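The gripper on the Ivton cell has been dropping things again. Well, dropping is a bit strong — it picks the part up, gets halfway to the tray and lets it sag, and then the tray sensor sulks and the whole line waits for somebody to come and press the green button. That somebody has mostly been me. By January I had pressed it often enough to start keeping a tally on the back of a delivery note, and when the tally got to 15 in one morning I told Lies I was having the thing off the arm and she could find me something else to run until dinner.

For anyone who hasn't been reading long, this is the small cell at the back of Dirkine, the one I moaned about all last summer when we were moving the benches. One arm, one two-finger gripper, one tray, and a program that Vaughn wrote and then very sensibly went on holiday. It's a nice little setup when it behaves! I inherited it with a folder of notes (half of them in pencil) and a spare set of finger pads in a freezer bag.

I started with the easy things. Air off, cable unplugged, wipe everything down. You would not believe the fluff. Then I went round the pivots with the little hex key, and two on the left side were looser than I'd like. The notes say to nip them up and stop, so I nipped them up and stopped, though my hands wanted to give them another quarter turn. Vaughn has written STOP in capitals there, which makes me think he once didn't.
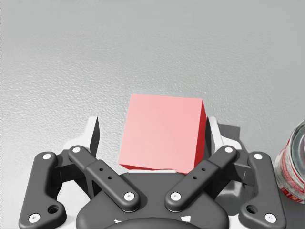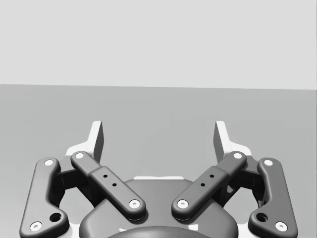 My own trouble has nearly always been centring. Our program assumes the part is sitting bang in the middle when the fingers come in, and if it isn't, one pad gets there first and shoves it across before the other one arrives. With a heavy part that's fine, it slides a bit and no harm done. With a light one it twists. You can see how it begins with the pink and red cube, which has one pad standing very close to its right side and a gap of bare table on its left, and is turned a touch as well. Ours was doing just that with every part that came off the feeder, always on the same side, and I'd been blaming the pads for weeks.

So I left the pads alone and went to look at the feeder. The stop plate had crept. Yae reckons it's been creeping ever since we swapped the bolts, and she may be right, because the witness marks she put on with a paint pen were nowhere near each other any more. I loosened it, pushed it back until the marks met, did it up properly and put a dab of threadlock on for luck.

Then the teaching, which I always put off and then quite enjoy. I jogged the arm down slowly with the fingers open, got my eye level with the bench, and nudged it across until both sides looked the same. The old offset in the program was 169 and I ended up at 200, in whatever units Vaughn was thinking in that day (the folder doesn't say, and I've asked him twice). I saved it under a new name, so the old one is still there if I've made a mess.

I ran it for the rest of the afternoon with the guard shut and a mug of tea on the filing cabinet. 316 parts, and no green button. Amos came past, watched a few go by and asked if it was always that quiet, so I'm counting that as praise.

Still to do: order another set of pads from Rissanen, as the ones in the freezer bag have gone a bit shiny, and type up the pencil notes before they rub off altogether. If anyone has a feeder like ours and has found a better way of pinning the stop plate, leave me a comment — I'd like to hear it before I start drilling holes.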